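Part 3. Recording a two-handed folding demo

I wrote this after my first week with the Bilen hand grippers, so it's the stuff I wish I'd had on day one (I made a mess of my January recordings!).

1. Charge both grippers and wait for the indicator lights.

2. Lay one piece of cloth on a bed or big table. Leave the wrinkles in the sheet, the robot will have to cope with them too.

3. Start recording, then hold still for 4 seconds so the two hands can sync up.

4. Pinch the cloth with one gripper first, then bring in the other and pull gently until the fold goes flat. Slow is good here, slower than feels natural!

Caution: don't yank. If the cloth pops out of the jaws, just pick it up again and keep going. I keep those takes.

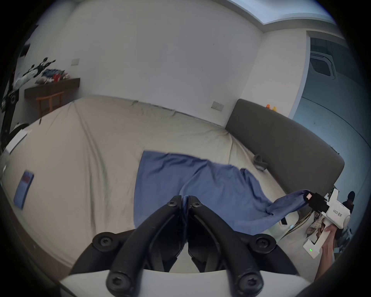 5. Let go one hand at a time, back away, and stop recording.

Note: I do 10 takes and then rest my wrists. My bedroom set came to 135 takes, and I'm still adding to it.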